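Workshop Tips: Teaching an Arm to Put Away the Groceries

Filed under: Bench habits, Patience

After 340 demonstrations of sorting play food, I have opinions. Most of them concern my own elbows. If you're about to guide an arm through a chore, by hand or with a remote controller, these may spare you an evening.

Use fake produce. It doesn't bruise, and you can leave it out overnight without meeting fruit flies in the morning. The glossy kind is slippery, so go in slower than you think you need to.

Pick a tablecloth with a printed grid. Ours is gray with white lines, and I can put a basket back on its square without fetching a tape measure. Konrad Krawczyk uses masking tape on bare wood. Konrad also spends a lot of time scraping off masking tape.

Deal with your cables before you start. A loop hanging by the fingers will find the one thing you meant to pick up.
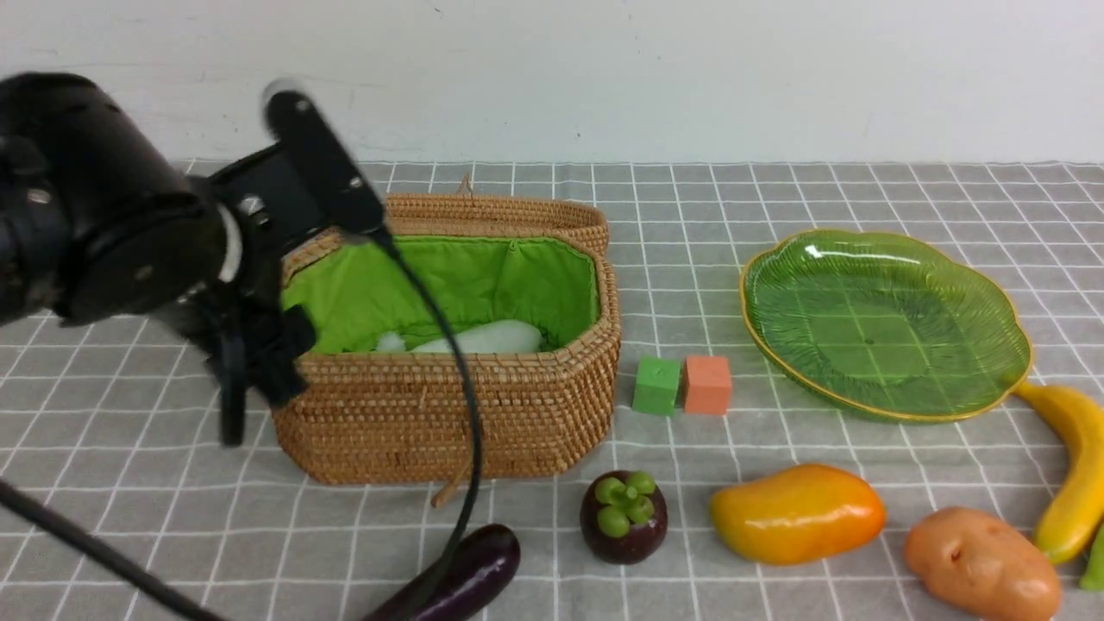
Close the fingers, then wait a beat before lifting. People hate waiting a beat. I watched Wanda's first 2 sessions and she snatched at every mango like it was the last one in the store, and the arm learned to snatch too. It is a very faithful student of your worst qualities.

Come down into a basket from above, well clear of the rim. Woven sides catch fingertips, and cloth linings are worse. If you do snag, back out the way you came and throw that take away. Don't keep it for sentimental reasons.

Decide what goes where and write it on a card. "Fruit on the plate" sounds clear until you're holding an eggplant at ten at night.

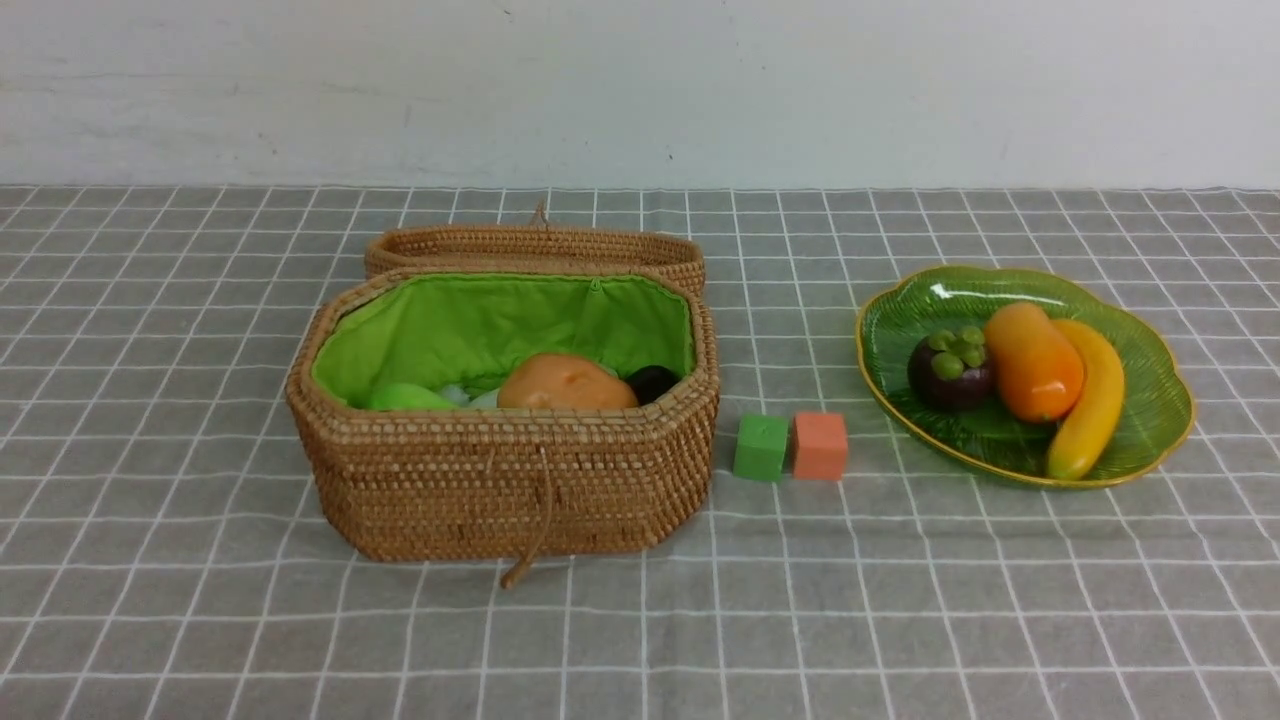
Vary the starting layout, but only a little at a time. Swap two pieces, turn the plate, shift the basket over one square. If you change everything at once you won't know which change upset it.

Leave a few things on the table that the job never touches. Foam cubes are good for this. Your own hand will want to tidy them up. Resist.

Stop when you get sloppy. My takes go downhill after more than an hour, and I only noticed when I played them back at double speed and saw somebody stirring soup with a banana.

Name your files the same day. I have a folder called "good ones" and another called "good ones real," and I couldn't tell you which to trust.

Next time: cleaning fingertip pads, and why I no longer use dish soap.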